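Split Pea Soup, the Slow Way

2022-01-31

It was eleven degrees when I got up and the car door was frozen shut, so I stayed in and made split pea soup. I make it maybe four times a winter. My husband Sebastian would be happy with twice, but he eats it.

I got the ham bone from the meat counter at Tomley, where they keep them in the freezer case by the door. It cost 89 cents a pound, and mine had a good amount of meat on it. If you had a ham at Christmas and saved the bone, use that. A smoked hock works too, but it's saltier, so hold back on the salt until the end.

What goes in the pot:

One pound of green split peas, rinsed
One ham bone
Two carrots, diced
Two ribs of celery, diced
One large onion, chopped
Three cloves of garlic
Two bay leaves
Half a teaspoon of dried thyme
Eight cups of water
Black pepper
A splash of cider vinegar

I cook the onion, carrots and celery in a little oil until the onion goes soft, ten minutes or so. Garlic goes in for the last minute. Then everything else except the vinegar. Bring it to a boil, skim off the foam, turn it down low and put the lid on crooked so some steam gets out.

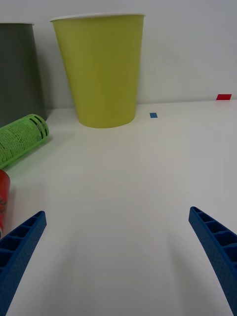
The tall yellow-green cup.

It takes about two hours. I stir it every twenty minutes for the first hour and more often after that, when the peas start to fall apart and want to stick to the bottom. My old pot was thin and I scorched a batch in November. You can't fix a scorched pea soup. I tried a potato, which is what my mother always said to do, and then I had a scorched potato as well. The pot I use now is a heavy one from the secondhand store in Julport and I haven't had the problem again.

When the meat is coming off the bone, take the bone out and let it cool on a plate. Pull off the meat, chop it and put it back in. Fish out the bay leaves. I usually find one and somebody gets the other in their bowl.

I don't blend it. Anoma Siddiqui, who I used to work with, puts hers through a blender and adds cumin and a squeeze of lemon, and I've had it at her house and liked it. I tried the cumin once at home. It was good but it tasted like a different soup, and I wanted this one. The lemon is where I got the idea for the vinegar, though. A teaspoon or two at the end makes a real difference. Taste it before and after if you don't believe me.

For bread I did cornbread from the box. I had meant to make rye, but the starter has been sitting in the back of the fridge since before the holidays and needs a few days of feeding first. Maybe by the weekend.

We each had a bowl and a half for lunch, and I put up two quart containers. One went in the freezer and the other is for tomorrow. It sets up almost solid in the fridge, so add half a cup of water when you reheat it and keep the heat low.

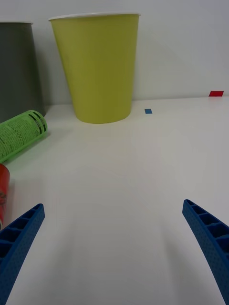
Do I need to soak split peas overnight first?
Split peas cook fine straight from the bag. Just rinse them and pick out any little stones. Whole dried peas do need the soak.

One more thing on the peas. Check how old they are. I had a bag from the back of the pantry last year that never got soft, and I cooked it for close to four hours before I gave up. Old peas do that. I buy the store brand now, one bag at a time, and write the month on it with a marker.

Next up is probably the rye, if the starter comes back. I also have most of a cabbage to use and no plan for it.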